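Call for Participants: Two-Arm Manipulation Open Day

The Fuver Center for Applied Automation invites members of the public to take part in its spring open day at the Jacobs Building. Participants will attend a demonstration of two-arm handling of household goods, complete a short practice period at the controls, and give written feedback to the Eris project team. Places are limited to 63 persons. No background in engineering or computing is required.

About the open day

The open day will be held in April. Participants will be assigned to a morning or an afternoon group and will be told the exact date and arrival time when their place is confirmed. Each visit lasts three hours, including a break. Light refreshments will be served in the second-floor lounge.

The Eris project studies how two robot arms can share a task that one arm would find difficult, such as holding an item steady while it is turned, passed across or put back on a shelf. The team wishes to learn how people outside the field judge this work: which movements appear clear to them, which appear hesitant, and how they would explain a task to a new operator.

The demonstration takes place at an enclosed station. Two arms are mounted on a rail at the front, one on each side, and work over a patterned mat. A small bookshelf at the back right holds bottles, boxes and other containers of the kind found in a bathroom cabinet. Much of the handling is done in the center of the mat, where both grippers can reach the same item.
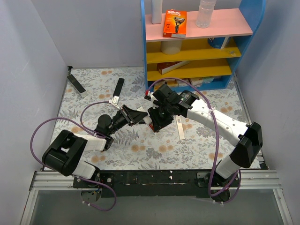
What participants will do

Participants will watch two demonstrations and fill in a rating form after each. They will then spend 20 minutes at a practice station under the guidance of a staff member – gloves are not needed, but long sleeves must be rolled up. The visit closes with a group discussion, which will be audio recorded.

Who may apply

Applicants must be 18 years of age or older and able to read and speak English comfortably. Both left-handed and right-handed persons are encouraged to apply. Current employees of the Center and of Lulura, its training partner, are not eligible. Applicants who need step-free access or seating close to the station should say so on the form.

Payment and privacy

Each participant will receive a gift card worth $27 at the end of the visit. Travel costs are not covered. Names and contact details will be stored apart from the rating forms and will not appear in any report.

How to apply

Application forms are available at the Jacobs Building front desk and on the Center's website. Completed forms must be received by 1/31/22. All applicants will be notified in writing. Those not offered a place may ask to be put on the waiting list.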